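**Fotov opens ballot for advance passes to the Laven Games and Comics Weekend**

Jul 17, 2026

Fotov, the organiser of the Laven Games and Comics Weekend, has opened a ballot for 124 advance two-day passes. The ballot replaces the first-come online release used for earlier events. Each pass admits one person to the exhibition halls, the panel rooms and the evening screening program at the Dalisay Exhibition Centre.

Entries are accepted through the ballot page on the Fotov website. Entrants provide a name, a postal code and a working email address. One entry is permitted per email address, and duplicate entries are removed before the draw. No purchase is required and no social media account is needed.

The ballot closes at 5 p.m. local time on the last day of July. The draw is run by Urnico, the ticketing contractor for the event, using a random number generator. Fotov staff do not take part in the selection. Successful entrants are notified by email and have 23 hours to confirm. Any pass not confirmed in that period is offered to the next entry on the reserve list.

**Pass details**

Ballot passes are free of charge. They carry the same access rights as a standard two-day pass, with one addition: holders may enter the exhibition halls one hour before general opening on both days. Passes are issued in the winner's name and cannot be sold. A winner who is unable to attend may return the pass to Urnico through the ticket portal, and it will go back to the reserve list.

Autograph sessions and photo sessions are not included. These are booked separately, and prices are set by the individual guests. Workshop places are included where a workshop is marked "open" in the printed program. Workshops marked "reserved" require a booking and may carry a materials fee.

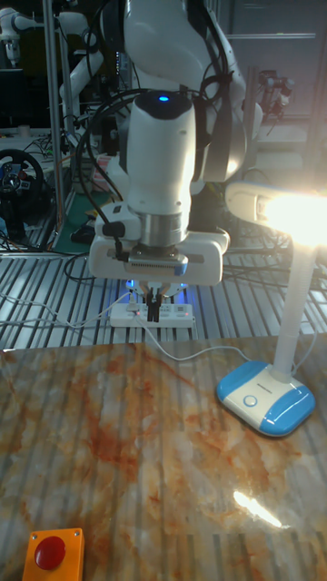 Entrants must live in Canada and be at least 16 on the closing date. Entrants under 18 need the consent of a parent or guardian, which is recorded on the entry form. Children under 12 are admitted free with a ticketed adult and do not need to be entered in the ballot. Employees of Fotov, Urnico and the Dalisay Exhibition Centre are not eligible.

**Capacity and general sale**

Daily capacity at the centre has been set at 2,550 people for this event, including exhibitors and crew. Of that number, 1,641 places are allocated to two-day pass holders, and the ballot passes are drawn from this allocation. The remaining places are divided between single-day tickets, exhibitors, guests and event staff.

General sale of two-day passes begins once the ballot draw has been completed. Single-day tickets follow in a separate release. Dates for both releases will be posted on the Fotov website and sent to the event mailing list. People who enter the ballot are not added to the mailing list unless they select that option on the form.

**Changes to entry on the day**

The main queue has been moved from the front steps to the covered walkway on the east side of the building. Bag checks take place at the start of the walkway, and ticket scanning takes place at the doors. Paper tickets and tickets shown on a phone are both accepted. Wristbands are issued on first entry and must be worn for both days. A damaged wristband can be exchanged at the information desk on presentation of the original ticket.

Costume props are inspected at the same point as bags. Metal blades, working projectile devices and any item longer than the holder's height will not be admitted. A prop storage counter is available beside the cloakroom, and there is no charge for its use. Full costume rules are published with the ticket conditions.

Step-free access is available from the walkway to all public floors. Attendees who need a companion ticket, a seat in the queue or access to the low-noise room should select the relevant box on the ballot form or contact Urnico after receiving a pass. These selections have no effect on the draw.

**Privacy**

Entry data is held by Urnico for the purpose of the ballot and deleted after the event. Postal codes are used to confirm eligibility. Winners' names are not published.

**Enquiries**

Questions on ballot entries and ticket conditions should be sent to Urnico through the help form in the ticket portal. Media enquiries and accreditation requests should be sent to the Fotov press office through the contact page on the Fotov website. Media accreditation is handled separately and does not reduce the number of passes in the ballot.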